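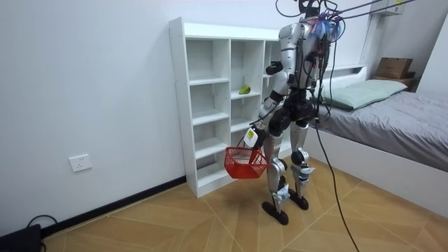

Slide 1: The shelves by the bed, with the red basket.

REMEMBERING THINGS BY WALKING AROUND
Speaker notes, Samira Harb, Kanaan Library talks, February 2, 2026

Opening
Say hello, ask who forgot something on the way in tonight. Hands up! Mine goes up first (my reading glasses, again).

Then straight into the story of my grandmother's street. I can still name every shop on it in order, and I haven't lived near it since I was 12. I never studied that street. I just walked it. Pause there and let people think of a street of their own, because they'll need it in a minute.

What the method is
Old, old trick. Greek and Roman speakers used it to get through long speeches without notes (hold up my notes, get the laugh). You take a place you know well, you choose spots along a path through it, and you leave one thing you want to remember at each spot. Later you walk the path in your head and pick them up.

Any place will do. A kitchen, a bus route, a small bedroom with a bookshelf in it. People always want to start with a palace or a cathedral -- please don't, start with somewhere you could cross in the dark.

Mention Elias here. Elias Bataineh learned the whole 341 bus route by hanging a word on each stop, and he did it for a wedding toast. He'll be at the back with the tea if anyone wants to hear the toast.

First exercise, in pairs
Everyone shuts their eyes and goes in through their own front door. Turn left or right, it doesn't matter, but always the same way. Name five spots out loud to your partner. Swap.

Give them the full time. It gets noisy and lovely in the room and I always want to cut in too early. DON'T. 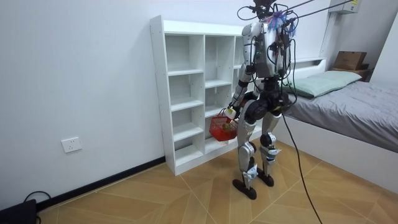 Making the pictures stick
This is my favourite part, so watch the clock.

Dull pictures slide right off. If you need to remember milk, don't put a carton on the doormat. Flood the hallway with it! Cold milk over your socks, the cat furious on the stairs. Smell and temperature help a lot, and so does anything a bit rude, which I'll leave to the audience.

Shelves are brilliant for this. Every compartment is a spot of its own, and the order is already there for you: top row first, left to right, then drop down. Leave plenty of gaps while you're learning. One pear lying on its side on a white shelf is easy to find again in your head. Forty odds and ends piled in together are not.

If someone asks about numbers: turn them into objects. My 2 is a swan and my 70 is a very old neighbour. Nearly 4,000 years of kings and dates can wait until they've managed a shopping list.
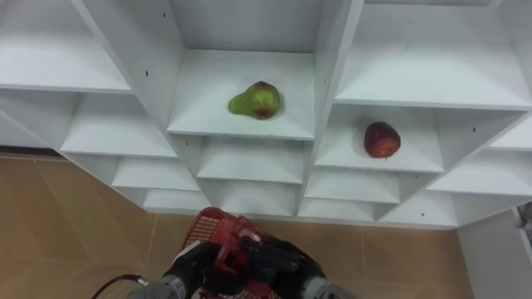
Second exercise, the shopping list
Read the list slowly, ten items, once only. No pens. Then talk for five minutes about the Osora recitation evenings so that everyone is properly distracted, and ask for the list backwards. They'll groan. Most of them will be surprised by how far they get.

Questions I usually get
Do I run out of places? No, and old ones fade if you leave them alone for a few days, so you can use them again.
Does it work for names? Yes, but you have to hear the name first. Ask people to repeat it.
Can children do it? They're far better at it than I am. They put dinosaurs on everything.

Finish
Ask for the list one more time, forwards, all together and loud. Thank Elias for the tea. Sign-up sheet for the practice group is by the door.

Kanaan Library Talks | Contact us | © 2026 | Back to top
We use cookies to remember your settings on this site. Accept | Manage cookies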